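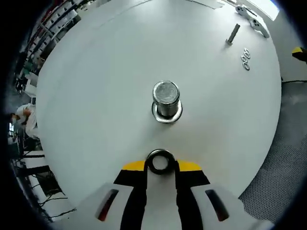 4. Case Material and Coding

4.1 Sources

The analysis draws on 680 payment records from three mid-sized municipalities, Bollow, Stasiv and Cetov, all of which reported losses to vendor impersonation within the same budget cycle. Records were supplied by the internal audit office of each municipality after bank account numbers and home addresses had been removed. Correspondence between the offender and the accounts payable clerk was available for Bollow and Cetov. For Stasiv only the payment ledger and the police complaint were released, and the coding of first contact in that case rests on the complaint alone.

Vendor impersonation is defined narrowly. A record was coded as fraudulent only if the payee claimed to act for a real, registered supplier and the supplier later denied the claim in writing. Overbilling by a true supplier, duplicate payment and employee theft were excluded, even where the audit office had grouped them with impersonation in its own report.

4.2 Unit of analysis

Each payment was treated as a separate unit, and payments made to the same false account were then linked into a series. The Bollow series is the longest, with 41 payments. It began with a letter on copied stationery that announced a change of bank for a supplier of small metal fasteners. The clerk updated the vendor file the same afternoon. No call was made to the telephone number already on record, although the written procedure called for one.

Amounts in the Bollow series stayed below the level at which a second signature was required. In that municipality the limit was 3,000 in local currency for goods delivered to the Orkley depot. Goods of low unit value were well suited to this limit. Fasteners are ordered often, received in mixed boxes and seldom checked against the invoice line by line, so the delivery note was accepted as proof that the bill was correct. In 12 months of ledger entries before the letter, fastener orders had never been queried.

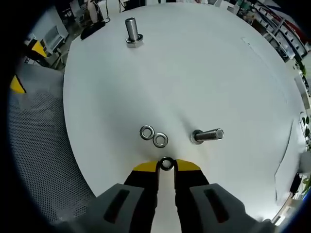
The same pattern appears in Cetov with a different class of goods. There the offender posed as a printing firm and sent an invoice for forms that had in fact been delivered by the true supplier. Payment went to the false account, and the loss was found only when the supplier sent a reminder. The Stasiv complaint mentions a telephone call from a person who gave a job title but no name. Whether the caller and the account holder were the same person could not be established.

4.3 Coding procedure

Two coders, Fouad Bouzid and Océane Sandhu, worked independently on a subset of 200 records. Three variables were coded: channel of first contact, type of document offered as proof of identity, and the control that failed. Disagreements were mostly confined to the third variable. A missed callback and an incomplete vendor file often occur together, and the first version of the codebook did not state which of them should take priority. The revised codebook assigns the earlier failure. All records in the subset were recoded under the revised rule before the remaining records were divided between the coders.

Documents offered as proof were coded by form only. A letterhead, a tax certificate and a scanned identity card were given separate codes regardless of how well they had been made. Quality of forgery was dropped as a variable after the pilot, as most items survived only as low-resolution scans.

Figure 3. Hex nuts and flat washers, two common types of small fastener. 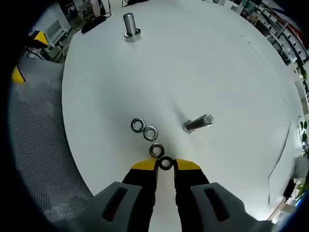 4.4 Limitations

All three municipalities came forward on their own. Offices that absorbed a loss without filing a complaint are absent from the data, and the results should not be read as an estimate of how common the offense is. The ledger also records the date of payment and omits the date of approval, which prevents any test of whether fraudulent invoices were approved faster than genuine ones.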